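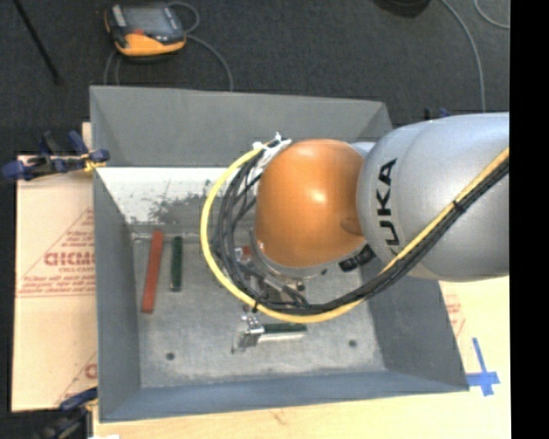
Every object that we store has two lives: the time when it is used, and the time when it waits. This chapter is about the second one, which is usually much longer. A reader who has worked in a storeroom knows that flat and long things are the most difficult to keep well. They slide, they cross each other, and they take the direction they like. In the gray metal bin, the red bar stands almost straight up and down along the left side, with a shorter green one beside it, while a second green one lies horizontally, and between such different directions a lot of floor is lost. A bin of this kind is large enough to forgive us for a small number of pieces. When the number grows, it does not forgive anymore, and we must decide which way the pieces will lie before we put the first one in.

Storage > Part Two: Containers > Chapter 5

Chapter 5. Open Bins and Long Pieces

By Rūta Kazlauskienė
8 Nov 2020

5.1 What an open bin is good for

An open bin has no lid and no inner walls. For this reason it is the cheapest container and also the quickest to use, as the hand goes directly to the piece. In the storeroom at Rindangate, where I learned most of what I write in this chapter, there were shelves with drawers, shelves with boxes, and one long table with open bins. The table was always the busiest place. People returned things there even when the correct drawer was only two steps away.

We can learn something from this habit. A container that is easy to reach will be filled first, and it will be filled also with things that do not belong in it. The student should therefore think of an open bin as a place for pieces which come and go during one working day. For long storage we will look at racks and drawers in Chapter 6.

5.2 Length, floor, and direction

Let us take a bin with an inside length of 900 mm. A bar of 699 mm can lie along it without trouble, and there is enough free space at the ends to put the fingers in. A bar of 1000 mm cannot lie flat along the same side. It must go from corner to corner, if the width allows it, or one end must rest on the wall of the bin. Both solutions are bad. The bar on the diagonal divides the floor into two triangles, and triangles are very difficult to fill with straight things. The bar on the wall will slip when somebody moves its neighbor.

The width of the pieces matters less than beginners expect. If bars are 30 mm wide and all of them lie in the same direction, many will fit side by side and each one can be taken out alone. If only one bar is turned across, the others must go over it or stop before it. I ask my students to try this with rulers in a kitchen tray — it takes a few minutes and they remember it better than my drawing.

5.3 Color as a help for the eye

Colored pieces are found faster than plain ones, but only when the color has a meaning that is the same for everybody. Senad Mujić, who organized the sample room at Fornora, gave one color to each length and wrote the list on a card beside the bins. In his first arrangement he gave colors to suppliers, and this was a mistake, because the people who came to the room were looking for a length and did not care who had delivered it.

Two rules follow from his experience. The color should answer the question that is asked most often. And the card should be changed on the same day when the system is changed; in March we found an old card still hanging there, and three people had followed it.

Before you continue to section 5.4, choose one open container in your own home or workplace. Write down what lies in it, in which direction, and which piece you would have to lift first to reach the one at the bottom.

Contact the publisher | Copyright Celtska | Back to top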